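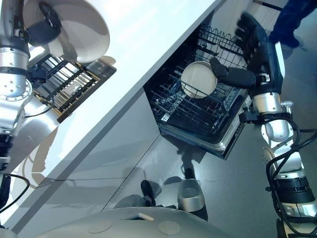 Hiltis Countertop Drying Rack, slatted, article 1146

The Hiltis rack is a standing dish drainer for kitchens that already have a dishwasher and still need somewhere to put the items that come out of it with water on them. It takes bowls, plates and boards from the dishwasher as well as anything washed by hand. The frame is dark and the rows of slats run parallel, with tan edges. It is supplied in one color combination only.

Placement

Set the rack on a flat, level worktop within arm's reach of the dishwasher, with the slots at an angle to the front edge if the counter is shallow. Angled placement leaves the dishwasher door free to fold down fully and lets plates be moved from the lower rack to the slats without turning around. A glossy white counter like the one shown will show drips, so a Fusdale tray mat (article 386, sold separately) can go underneath. The mat is not required on sealed stone or solid surface.

Do not place the rack on a gas hob or an induction surface, even when it is switched off. Keep it clear of the outlet of a steam oven.

Loading

Plates stand upright between the slats, front faces all in the same direction. Large bowls go at the end of a row, tilted on their side with the rim facing outward, so water leaves the foot ring as well as the interior. A deep bowl placed rim down on the slats will drain but dries slowly on the inside – tilt it where space allows. Heavy cookware should be placed low and in the middle. Cutlery needs the Zabala cup, which hooks over the short side of the frame.

Maximum load is 33 lb, evenly distributed. Cast iron counts toward this limit and should not be stacked.

Unloading from the dishwasher

1. Open the door fully and pull the lower rack forward.
2. Take out the bowls first. The recess in the base holds rinse water.
3. Tip each bowl over the dishwasher, then transfer it to the end position.
4. Move the plates one at a time.
5. Leave the door open until the interior has cooled.

Care

Wipe the frame and slats with a damp cloth and a mild detergent. Dry the slat edges afterward. Do not use scouring pads, chlorine cleaners or descaler with a pH below 3. The rack itself is not dishwasher safe and must not be soaked. In hard water areas a white film may form along the lower edges; diluted household vinegar is too acidic for the finish, so use warm water and a soft brush.

Feet are replaceable. Pull the old foot straight down and press the new one in until it seats. Replacement feet are packed as a full set and fit all Hiltis racks except the wall-mounted version.

In the box

Rack, assembled
Feet, fitted
Care card

Dishes, tray mat and cutlery cup are not included.

Ordering

Available from the Willolgate kitchen range, either singly or with the Fusdale mat as a set. The Zabala cup is out of stock until August – orders placed before then are held and shipped complete unless split delivery is selected at checkout. Returns are accepted unused and in the original carton.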